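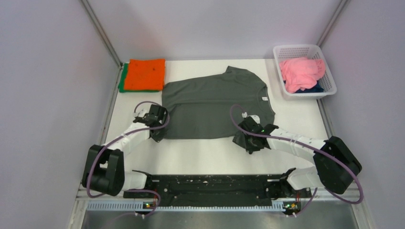 Folding knit shirts for retail and storage: speaker notes
Wednesday, June 26, 2024
Running time 18 minutes plus questions

Slide 1. Title
Introduce the topic. The talk covers one garment type, the short-sleeve T-shirt, and one operation, flat to folded. Socks, sheets and fitted items were covered in the Eltville session and are out of scope. Handouts are on the side table. Printed copies have an error on page 2: the Kerton fold is labeled as the Nelis fold. Ask people to correct it by hand.

Slide 2. Terms
Define these before going on, as the audience uses them differently.
Body: front and back panels together, excluding sleeves.
Hem end: the bottom opening.
Shoulder line: the seam from the neckline to the top of the sleeve.
Center line: runs from the middle of the neckline to the middle of the hem.
Set crease: a crease that remains after the fabric has been smoothed by hand twice.
Soft crease: one that does not.
Pause here. Most disagreement later in the talk comes from people calling a soft crease a set crease.

Slide 3. The table
Work surface should be smooth, rigid and larger than the spread shirt. Light surfaces are preferred for dark shirts and dark surfaces for white ones, so the outline of the hem and sleeves can be read quickly. Avoid tablecloths. Knit fabric drags on woven fabric and the two layers move together.
Leave bare surface on at least two sides. The shirt needs somewhere to go when it is turned.

Slide 4. Orientation
Two layouts are in common use.
Upright: hem toward the operator, neck away. Preferred for the Kerton fold.
Sideways: hem to one side, neck to the other. Preferred for the Nelis fold, which starts from the long edge of the body.
Sideways takes less reach but makes it harder to judge symmetry. Operators trained upright tend to leave the far sleeve too long for the first few dozen shirts. Do not spend more than a minute on this slide. The argument about which is better is in the appendix and can be had over coffee.

Slide 5. Checking the spread
Check in this order: hem, side edges, shoulders, sleeves, neckline. The hem goes first. If the front and back hems do not line up, the body is twisted and everything above it will be off as well.
Sleeves should lie flat with no fabric trapped under the armhole.
The neckline rib should be relaxed. If it is puckered, the shoulders have been pushed together. Pull them apart; do not press the rib down.
A long crease across the body usually comes from the previous fold. Smooth it once toward the nearest edge. If it stays, smooth it a second time. After that, treat it as set and leave it for pressing.

Slide 6. Lift and relay
For shirts that do not come flat by smoothing. Take two corners, raise the shirt clear of the surface, let it hang, then lower it with the free edge touching first.
Points to make aloud:
Hold corners, not the middle of an edge. Holding mid-edge puts a peak in the fabric.
Keep both hands level before lowering. A height difference throws a diagonal fold toward the higher hand, and the fold will be laid into the shirt.
Keep light tension between the hands. With none, the top edge sags and the center line shortens.
Do not shake. Shaking opens the sleeves but turns the hem.
Lower slowly. Once the free edge has landed, move both hands horizontally away from it.

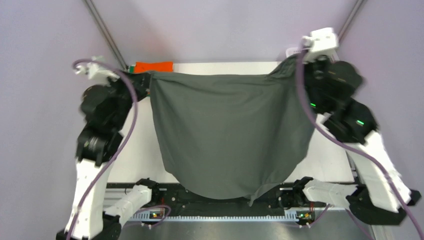
Which two corners should be held when the shirt is lifted to be relaid?
Use the two shoulder corners for most shirts. The seams there resist stretching, and the hem falls straight under its own weight. Hem corners are acceptable on heavy knits, but they can pull out of shape on thin ones.

Slide 7. The folds
Nelis fold. From the sideways layout, bring the near long edge to the center line, turn the sleeve back on itself, repeat on the far side, then fold hem to neck. Finished width is half the body.
Kerton fold. Thirds in both directions. Slower, but the stack stands straighter and the neckline faces out.
Fodor fold. A Kerton with the last turn tucked into the hem. Suitable for drawers and bags. Not suitable for shelf display, as the tuck leaves a ridge.
Demonstrate the Kerton only. The other two are drawn step by step in the handout.

Slide 8. Trial results
529 shirts were folded for the trial, all short-sleeve cotton knit. Of these, 400 were laid flat by smoothing alone. The remaining shirts were lifted and relaid before folding.
State clearly that the trial did not compare fabric weights. Someone will ask. The September trial is planned to cover this.

Slide 9. Stacking
Alternate the folded edge every few shirts, or the stack leans. Shelf stacks of up to 70 centimeters were tried and are not recommended; the bottom shirts took set creases across the chest. Keep printed fronts from touching each other.

Slide 10. Close
Show the contact slide and leave it up. Take questions. Ask for the demonstration shirts to be returned unfolded to the bin by the door.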